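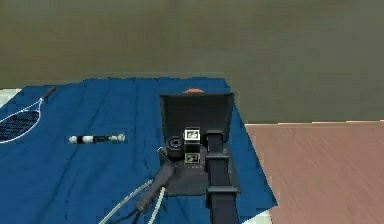 Woldegiorgis wrote in under the last post to ask why I bother with a simulated workspace when the hand controller already drives the real arm, and whether demonstrations recorded in one are any use in the other. Fair question, and the comment box was too small for the answer.

The simulator is where I find out that my demonstrations are bad. I recorded 240 of them over April, all the same task: approach the banded stick on the blue cloth, grasp it, lift, put it down beside the racket. Of those, 100 had a pause of more than a second just before the grasp. That was me, hunting for depth. A policy trained on the full set learned to pause as well, and sometimes it never stopped pausing.

Two changes helped. I now trim idle steps before training, with a threshold on joint velocity, and I keep the gripper command as a separate channel so the trimming can't eat a close event. The longest episode went in at 2162 steps, most of them useless.

The second change was the viewpoint. The upright panel on the gripper assembly hides whatever lies straight behind it. The orange object is the usual victim. I start each approach from the side now, and the stick stays visible until late.

As for transfer: I replayed nine trimmed episodes on the real arm, open loop, at half speed. The paths were fine. The grasps were off to the left every time, by the same amount, so I suspect the controller calibration. I'll redo that before recording any more.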